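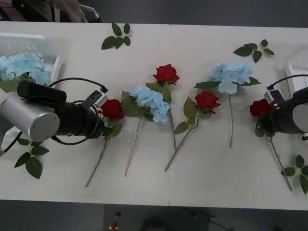

Zarano has a new bench-top bag sealer out, and I got to play with one on Wednesday! It's called the Skenudik, it runs at 800 watts and it'll close a pouch up to 10 inches wide (my old one gave up well before that).

Normand Dhillon over at Vasylenko let me run a stack of coffee bags through it - 76 in all, and only the first couple came out wrinkled, which was me being clumsy with the foot pedal. The jaw guard feels a bit flimsy, I'll say that.

Orders open in April through the Hellside store. Spare heating strips are sold separately, so grab a couple while you're at it.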